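Category: Home Workshop > Floors and Finishes > Concrete

Gray epoxy in a 1904 basement - slab moisture readings too high?

pralt_basement
House was built in 1904, slab poured much later, no vapor barrier that I can find. I want a two-part epoxy in dark gray, gloss topcoat. Taped plastic sheet test showed nothing after a day. A calcium chloride kit then came back at 17 pounds, and the data sheet for the coating stops at 3. Do I trust the kit or the sheet?

getachew_w
The kit. A plastic sheet only shows moisture if the slab surface is cooler than the dew point under the plastic. It misses a lot of wet slabs. At 17 a standard epoxy will blister, usually within the first summer.

Was the surface ground before you set the dish? Old sealer or curing compound throws the number off, normally on the low side.

pralt_basement
Ground to bare concrete, left a day, then set the dish. Dehumidifier was running at 40 percent.

siris_slab
Disagree with relying on calcium chloride at all. It reads the top half inch and the room air. Drill for in-slab RH probes and let them equilibrate. I have seen kits read high in a dry room over a slab that probed fine.

getachew_w
In-slab probes are the better test, agreed. I would still not coat over a 17 on the chance that the probes disagree. Running the room that dry pulls vapor out faster than normal, so repeat the dish at the humidity you live with.
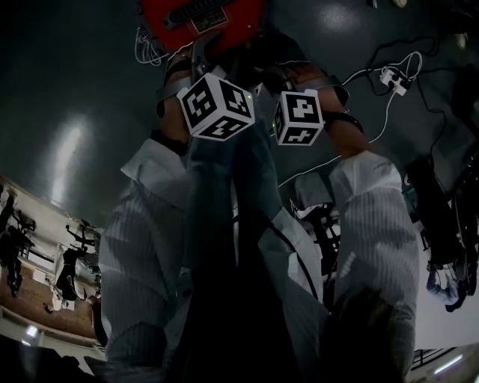

Whichever test you settle on, the gloss topcoat is a separate decision. Gloss shows every roller lap and every bit of dust that lands during cure. Satin in the same gray hides most of it and is easier to recoat.

L. Wasilewska
I used the Veloso moisture primer under a gray topcoat in May, two coats, second one crosswise. No blisters so far, but my readings were lower than yours. Shot blast profile matters more than the primer brand.

siris_slab
Primer is a patch. Fix the grading and downspouts first, then retest. Half the basements in Fleston would pass if the gutters drained away from the wall.

getachew_w
Gutters will not fix ground vapor under a slab with no barrier. They help with liquid water at the perimeter. Different problem.

pralt_basement
Downspouts already run out to the alley. I will order probes and repeat the dish with the dehumidifier off. Will post both sets of numbers.

8 replies - 2 shares
Back to top | Contact the moderators | Copyright Praltville Home Workshop Board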